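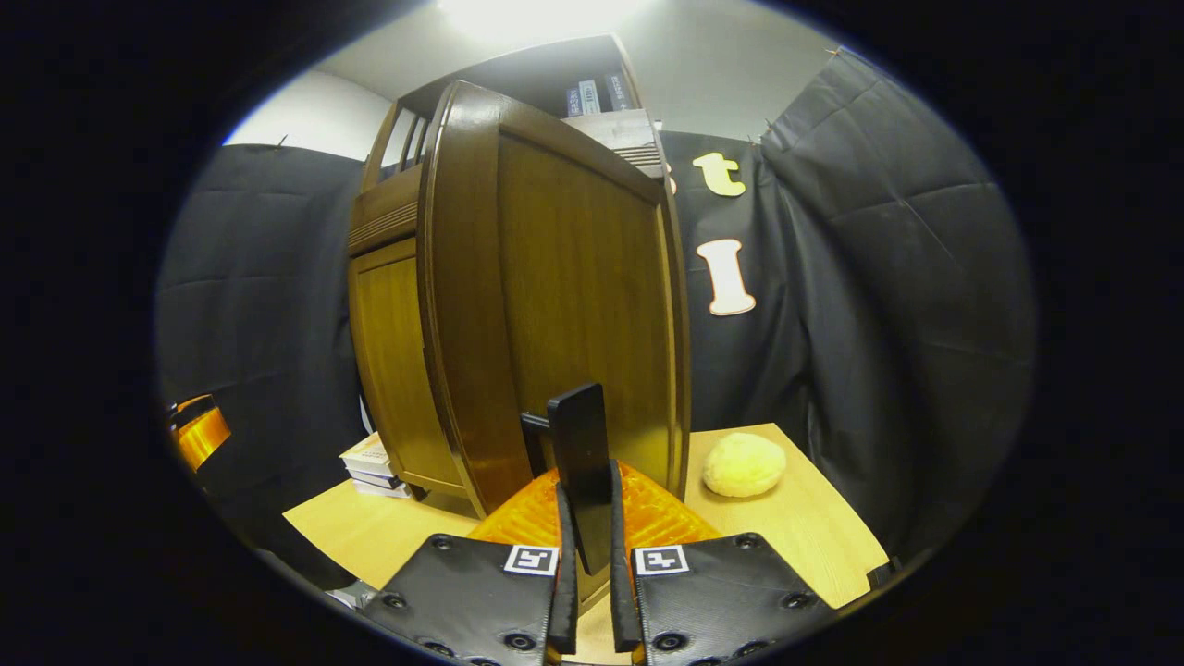 ## 4. Setting Up the Finish Line Timer

Complete this section before athletes are called to the track. The Damgaard timing unit must be on firm, level ground and in line with the finish.

1. Extend the tripod legs and lock each collar.
2. Seat the timing unit on the tripod head. Turn the base ring clockwise until it clicks.
3. Connect the start sensor cable to port A and the scoreboard cable to port B.
4. Press and hold **Power** until the green light is steady.
5. Select **Event > Sprint** and enter the distance. The default is 200 m.
6. Enter the number of lanes in use. Empty lanes must be set to **Off**.
7. Fire one test start. The clock should begin counting on the scoreboard and on the unit.
8. Press **Reset** twice to clear the test result.

**Note:** If the display shows code 38, the start sensor is not detected. Reseat the cable at both ends and repeat step 7. Code 51 means the battery is too low to finish a full session.

**Caution:** Do not move the tripod after step 7. If it is bumped, repeat the section from step 1.

Heat results are stored under the meet name, such as *Turgate Open*. Export them before changing the meet name. Unsaved heats are erased.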